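Ticket 5970: Ritberg dehumidifier keeps shutting off
Opened by: Vitalii Kravchuk
Opened: 13/05/2023
Status: Waiting on customer

Hi team, me again (sorry!). The Ritberg in our back room has started switching itself off after 15 minutes with the little tank light on, and the tank is nowhere near full. I emptied it anyway, gave it a rinse, put it back, same thing. Then I pulled the filter out and wow, that was grey. Washed it in the laundry sink, let it dry overnight, and got a whole 59 minutes out of the machine before it sulked again.

Other stuff I've tried: different power point, no extension lead, and setting the target to 70 per cent so it wouldn't have to work so hard. The humidity reading looks a bit mad to me too. It drops 8 points the second I open the door to the hallway and then climbs straight back up. The floor in there is timber and I really don't want the boards cupping again like they did at the Cidton place, so I'd love to get this sorted before the rain comes back.
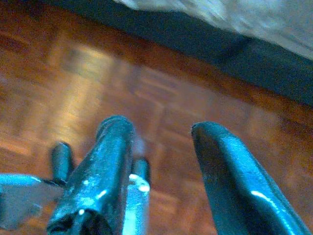
Attachment 1: floor, back room

Reply from Lâm Tô, Levchenko Appliance Support
Hi Vitalii, thanks for all the detail, makes my job easier! Sounds like the float in the tank is sticking. Can you slide the tank out, find the float inside and see if it moves up and down freely? If it's gummed up, a soak in warm water with a bit of vinegar usually frees it. Leave the target at 50 per cent while we test, please.

Update from Vitalii
Float was stuck fast on one side, good call. Soaked it and it's moving now, though it still feels a bit scratchy near the top. Running it tonight. Do you sell the float by itself or do I have to buy the whole tank? Grusico only list the tank and it's not cheap.

Reply from Lâm Tô
We can order the float separately. Send me the serial number off the back panel and I'll check which version you need.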